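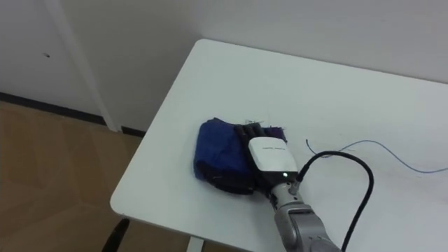 Phyllis Rowbotham said she would take one home tomorrow if it did towels. She has been folding for a family of six for most of her life and was only half joking. The man from Declercq told her towels were further along than shirts, and that either way she would wait a few years and pay more than she would like.

5 Aug 2020. Open day at the Declercq workshop in Resberg. Left Dollomden early and got there before the doors opened. They were letting people in 14 at a time, in masks, so we stood in the parking lot for a while and ate the peaches I had packed for lunch.

The first part was a talk in the front office. The project is called Lurance, and it is meant for laundries and hospitals, where somebody now stands and sorts cloth all day. The speaker said a hard box is easy for a machine because it has the same shape every time you come back to it. A piece of cloth never does. He said they had started with 100 practice pickups a day in April and were now doing 1000. I asked how many of those went right and he said it depended on the cloth. I would have liked a number.

After that we went through to the back. I expected something bigger – most of what I know about robots is from the car plant, where they stood in cages and you kept well away from them. The one we came to see was working at a plain white table on a blue cloth. The hand is black with fingers that curl over, and the cloth was bunched up under it. There is a little green light on it that I kept looking at. I asked what the light meant, and the young woman running the demonstration said power, mainly.

She talked us through what it has to work out: where the edge is, how hard to press, whether it has hold of one layer or two. She said pressing too hard on the table is as bad as missing. My notes on this part are poor. The room had an echo and the masks did not help, and a man behind me kept asking about the price.

Phyllis asked if it could tell a clean cloth from a dirty one. No, it could not. She wrote that down.
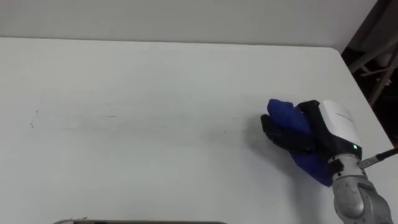

After lunch

We had coffee from a cart outside and went back in for the questions. Somebody asked about jobs, as I thought they would. The answer was long. The short of it was that laundries can't keep people on the sorting tables, and the machine would go there first. I used to hear the same thing said about the paint line, and some of it came true and some did not. I did not put my hand up.

They gave each of us a folder. There is a sheet in mine with a drawing of the hand and a list of 348 fabrics they want to try, in very small print. Corduroy is on there twice.

Drive back

Road work outside Resberg, one lane for a couple of miles. Phyllis slept through it. Dropped her off, watered the beans, and had the rest of the soup. I need to send her the page about the next open day – she wants to bring a fitted sheet.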